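3.2 Collecting demonstrations in simulation

All demos for the Drulura set were gathered in sim, in rendered kitchens, by two operators (P. Raptis and E. Kalogeropoulos). Target was 1,000 kept episodes. We got there in March, a bit later than planned. One session ran 20 episodes, then a break, then the operators swapped. Longer sessions were tried first and dropped, the late episodes were sloppy and most got thrown out in review anyway.

Each episode starts from a sampled layout. Furniture pieces come from a shared pool, placed side by side along a wall, with textures and lights resampled every time. Two layout families, called Penus and Hotel in the config files. Penus is the tight one, less room between pieces, more collisions. Hotel is wider and was mostly used for warm up and for debugging the teleop link. Light settings are independent of layout; the setting we call Bright gives stronger highlights on edges and was kept in on purpose, see 4.1.

Operator gets the wrist view only. No third person view during recording. This was slower at first (Kalogeropoulos needed 3 sessions before her success rate leveled off) but the policy sees the same thing, so we did not want the operator acting on information the policy won't have. Early pilot data with an extra overhead view is not used anywhere in this paper.

Labels are per episode, not per frame: kept, failed, discarded. Failed episodes are stored but not trained on. Discarded means a sim fault, usually a contact blowup when a finger got wedged agianst a panel. Review was done by whoever did not record the episode, at 5 times playback speed, with a second look at normal speed if anything seemed off.

Perforated surfaces were the main headache. The hole pattern aliases badly at low render resolution and shifts from one step to the next, and the first encoder picked up on it. We raised the render resolution and downsample afterwards. Costs time, fixed most of it. Thin handles had the opposite problem and nearly vanished after downsampling, so the crop around the gripper is kept at full size as a second input (Fig. 4).
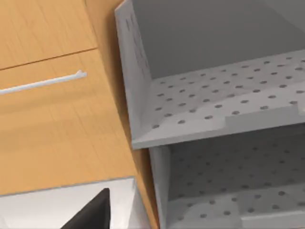 Figure 4. Rendered view from one episode. Slim white handle on the wood cabinet, perforated grey shelving to the right, gripper finger at bottom.

Episodes with no grasp in the first half were not filtered out. Raptis argued for cutting them, but the approach motion is still usefull and removing them hurt Penus more than Hotel. Per-layout numbers are in the appendix. Action smoothing was applied after review, same window for both operators.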